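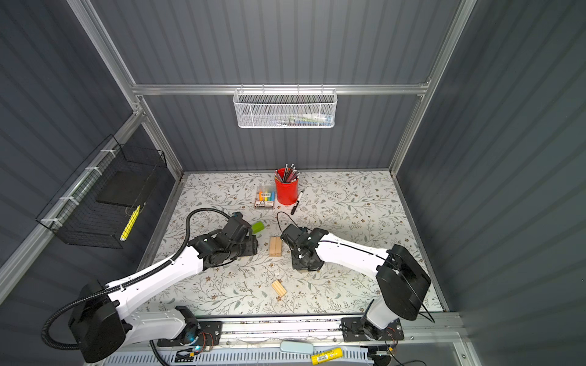 Reicht das Budget noch für einen zweiten Satz Greifer? Für einen Satz reicht es, für Ersatzkabel dann erst im Februar.

Das Angebot von Hutum liegt bei 900 Euro netto, Lieferzeit 14 Tage. Trornenport wäre etwa 60 Euro billiger, liefert aber nur gegen Vorkasse - das macht unser Einkauf nicht mit.

Am Standort Plivthorpe schrieb jemand:
> Wir brauchen beide Arme bis Februar.
> Zahlungsziel 30 Tage wäre gut.

Das Zahlungsziel steht bei Hutum so im Angebot. Ich bestelle dort, falls kein Einwand kommt.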